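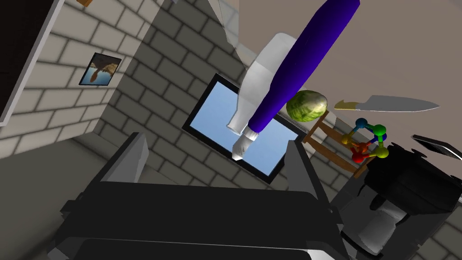
I spent the past week comparing two parallel grippers in simulation before committing to either one for the Lastport arm. The first is the Volavar, with a stroke wide enough for most household items. The second is the Barroso, which closes faster but opens less. I ran 40 grasps per object with each, same controller, same wrist camera pose. The purple-handled tool was the hardest target for both. Its handle is thick and tapers toward a short collar, so the contact point matters a great deal — a grasp near the wide end held, while one near the taper slid under load.

Camera placement made more difference than I expected. Moving the wrist camera back 6 cm kept both fingertips in view through the full stroke, and the number of bad pose estimates dropped with either gripper. Over 1,240 logged frames the Volavar lost the target less often. The Barroso recovered sooner when it did.

I have not tuned the force limits yet. Both ran on defaults, and the Barroso defaults are too high for anything with a soft shell. Next up is a sweep on closing speed, then contact friction.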